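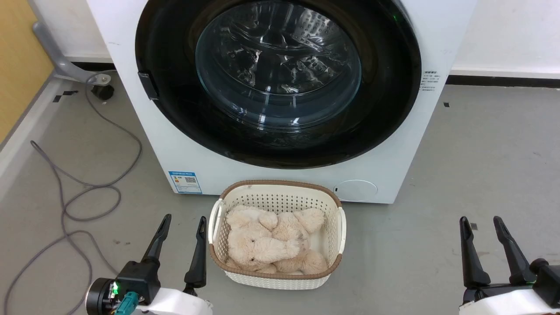

Laundry task, progress report for May
From: Anselmo Espinoza
Project: Cimiso (software track)
For: Parnholm program office

Short one this month, demo prep is eating the week.

Where we are

Perception. New door-state model is in. Front loader with the round glass door and black gasket is the main test machine now, and the glass is still the hard part. Bright reflections on the drum get read as cloth maybe one time in ten. Retrained on 357 labeled views, mostly closed door. Better, not fixed. Depth through the glass is garbage so we mask the porthole and fit the door rim instead. Works well.

Basket and soft items. Basket pose is solid. The perforated sides used to break up the point cloud, filling the holes before the fit took care of it. Teddy bear is the hardest item in the set. Beige plush against a cream basket, segmentation bleeds into the basket wall. Added an edge term, helps when the bear is on its back, less when it's face down. Grasp planner now goes for the torso first and only tries a limb if torso is blocked.

Planning. Two-arm planner moved over to the Pivum solver. Old one timed out whenever both grippers were over the basket together. Replans are down to around 3 seconds. Still too slow for the handoff but ok for pick and load.

Control. Finger force limit is now set per item from a config file, was hard coded before (sorry). Wrist drift after long sessions is still open. Suspect the calibration script, not the hardware.

Tooling. Replay viewer is up. You can scrub a run and see planner state next to the head camera view. Schnyder asked for an export, that's done too, documentation is not.

Problems

Log server filled to 99 percent on Friday and we lost the tail end of 4 runs. Added auto cleanup. Should of been there from day one.

Door opening is behind. The pull motion is fine in sim, on the real machine the gripper slips off the rim. Need a slower approach and a contact check before the pull.

Next

- contact check for door pull
- reflection handling, try a second exposure
- handoff replans under a second
- write the damn export docs

Budget

On plan. No change to the equipment line. Will need more GPU time for the reflection work, numbers comming in a seperate note.

Anselmo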